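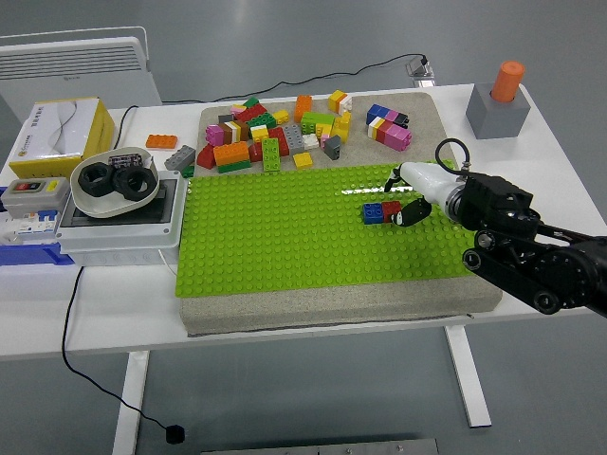

Handout 4: Tolerance Stack-Up
Instructor: Vinzenz Ortner

When parts are joined end to end, their size errors add. For n parts, each with tolerance t, the worst-case error is n × t. If the errors are independent and centered on zero, the statistical estimate is t × √n.

Case: 4 spacers, each 20 mm ± 0.1 mm.
Worst case: 80 mm ± 0.4 mm
Statistical: 80 mm ± 0.2 mm

Use the worst case for runs under 1,000 units. Problem set 2 covers press fits.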